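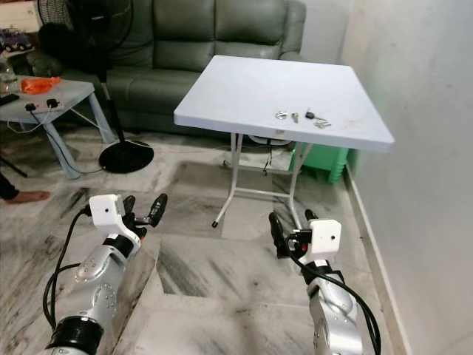 Two-Arm Tips from the Gideck Build
Posted May 28, 2018 in Cledent Home Workshop

I've been tinkering with Gideck (my two-armed robot project) since January, and my notebook is such a mess that I'm putting the useful bits here before I lose them!

Cables first. Leave a good loose loop at the wrist, more than looks tidy. I tied mine down snug at first and pulled a plug out on the 10th try, with the elbow bent way back. Now I move each joint by hand through its whole range, power off, and then tie things down. 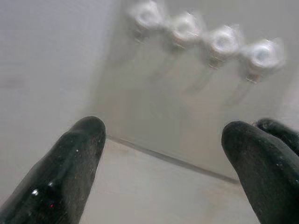 Photo: Gittins / Cledent Home Workshop

Fingertips get grubby fast. I wipe mine with a barely damp cloth, let them dry, and run a quick open-and-close before picking anything up. If a finger sticks, check for grit at the joint before you go messing with the settings (ask me how I spent one whole evening).

Next, the table. A folding one is fine, but push down on every corner before you start.

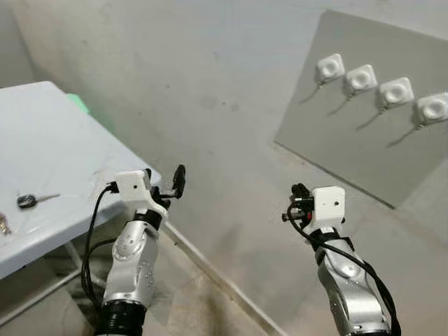
If it rocks, fix that first, or all the positions you saved will be off and you'll blame the software like I did. I put little bits of masking tape on the floor at the feet so the table goes back to the same spot after it's been folded up.

Keys are great practice and pretty maddening. They're flat, they slide, and a big ring flops all over the place. Start with them well apart and go slow! I got 7 good pickups out of 16 on my first go, then dropped the closing speed and had a much happier night. Flonda, my other build, only has one arm and still does better with sponges.

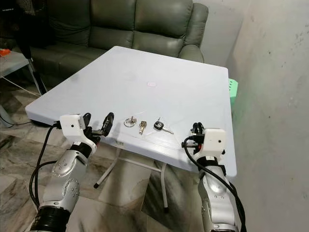 Key ring, brass key and car key, set out between the grippers.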